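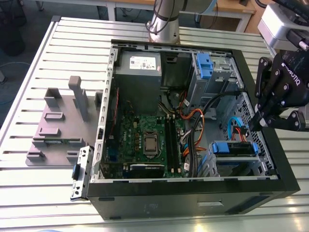

Search this guide Go

Workshop > Desktop towers > Opening up and drive removal

4. Taking out the hard drive

Stulness Repair Bench Guide, edited by Ladan Ebrahimi. The old leaflet called this a 60-second job. I have yet to see it done in that.

1. Shut down, pull the mains lead and lay the tower flat, open side up.

2. Find the drive carrier. On this Dell it is blue plastic. Ignore anyone who tells you the blue parts "just lift out".
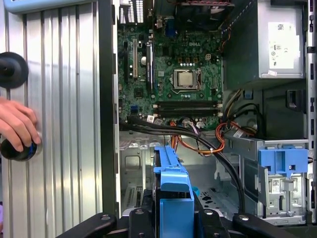
3. Unplug the data and power leads from the drive. Pull on the plugs, never the wires.

4. Squeeze the carrier's side rails and ease it upwards. If it sticks, stop and check for a lead you missed.

CAUTION: Keep sleeves and tools off the motherboard. With the cooler removed, the processor is bare on top, and I don't trust wiping it clean as a cure for fingerprints.

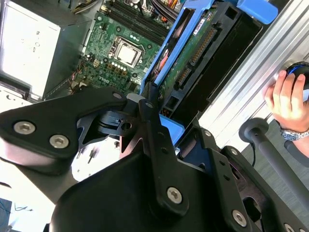 Memory can stay where it is. The Trireck sheet says to remove it first, but Parviz Jalali and I have tried it both ways and can't see what is gained.

5. Hold the drive by its edges. Don't touch the green circuit board or the gold pins.

NOTE: Anti-static sprays are sold for this. I remain unconvinced. Touch bare metal on the case and get on with it. 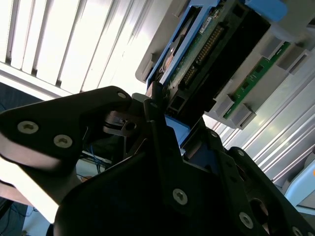

Stulness, Sun 6 June

Step 4 reworded after Golnar Shirazi pointed out that "pull firmly" was asking for broken rails. Refitting is in section 5.

Contact the bench | © Stulness Repair Bench | Back to top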